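The Red One

My aunt kept her cloth in the spare room of the apartment on Akton Street, in bags, and when she moved to the smaller place in Grakstead she told my sister and me to take what we wanted and get rid of the rest. There were 11 bags. We carried them down four flights and put them in my sister's car, and one of them split on the landing.

We sorted them over the course of October, in the evenings, after my sister got home from work. She had a rule that every piece had to be picked up by two corners and held open before anyone said keep or toss. It was our aunt's rule first. She used to say you can't know a cloth in a heap. I thought it was slow, but my sister had the bigger table and it was her tape we were using, so we did it her way.

The red one came out of the bag that had split. Neither of us remembered it. It was badly creased and had been pushed down under a beige cloth and something olive green, and my sister got it up off the table by its top edge, a corner to each side, and let the rest hang.

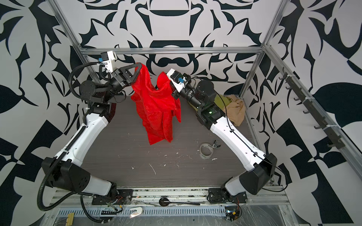
What my aunt said

I called her the next morning. She was having trouble with the stove in the new place and wanted to talk about that. The landlord had sent a man from Skunthorpe, an hour each way, and he had brought the wrong part. When she was done I asked about the red cloth.

"How big?" she said.

I told her I hadn't measured it.

"Is there a burn on it?"

I said I hadn't seen one. She told me to look again, and I put the phone down on the dresser and then remembered the cloth was at my sister's.

"There was a red one I bought at Stoyanova's when they closed," she said. "Everything was marked down. I paid two dollars, and your uncle put an iron on it and walked away. If it has a burn, it's that one. If it doesn't, then I don't know whose it is."

She said she would like it back if it had the burn. I asked about the other case, and she said in the other case we could do what we liked.

I drove over after supper. My sister already had two piles going, with slips of paper taped to them. The dark gray tabletop was covered in little white flecks, which she kept brushing off and which kept coming back. I told her about the burn. We went over the red cloth under the lamp, first one side and then the other, and then along the hem with our fingers. There was a brown mark near one corner that could have been an iron or could have been coffee.

"That's not an iron," my sister said.

"She'd know."

"She'd say it was. She wants it back."

We argued for a while. My sister thought we should keep it, and cut it up for napkins, since our aunt had nowhere to put it anyway. I said it was a 200-mile round trip and I was going regardless. Neither of these was much of an argument. In the end she said she was tired and went to lie down on the floor, which she does when her back is bad, and I sat with the piles.
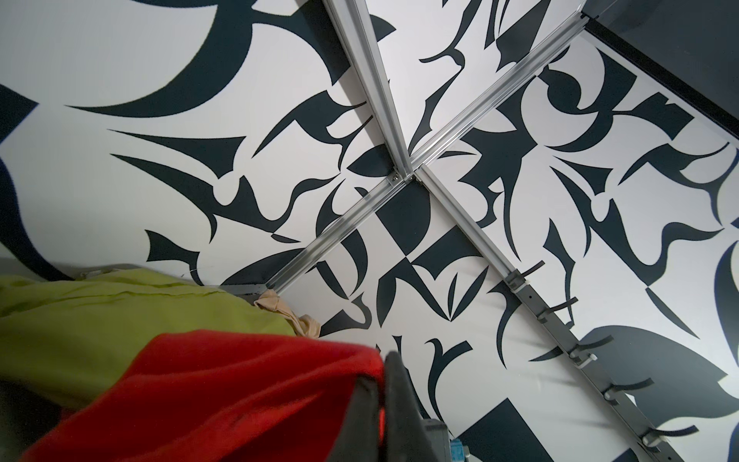 When we were children we slept in that spare room on Akton Street, head to foot on one mattress, and my aunt worked on the other side of the wall until late. We could hear the machine stop and start. My sister used to find letters in the water stains over the bed and read them out to me, and I believed she could really read them. Now she lay on her back and did it again, with the big black shapes on the white overhead, the crescents and the blades and the hooked tails, all of them like pieces of some old heavy printing. She said there was half of an S. I said it looked more like a moon. She followed one of the silver rails with her finger in the air to where it met the others in the middle, and said the rest of the word was past that – she just couldn't make it out.

"Give it to her," she said after a minute.

"What about the napkins?"

"Use the beige."

I folded the red cloth in half and in half again. It wouldn't lie flat. I put a slip of paper on it with the binder clip and wrote Grakstead on the slip, and my sister asked me to help her up.

My aunt looked at the mark for a long time at her kitchen table. The stove still wasn't fixed, and she had made sandwiches.

"Well," she said, "it might be," and she put it in the drawer.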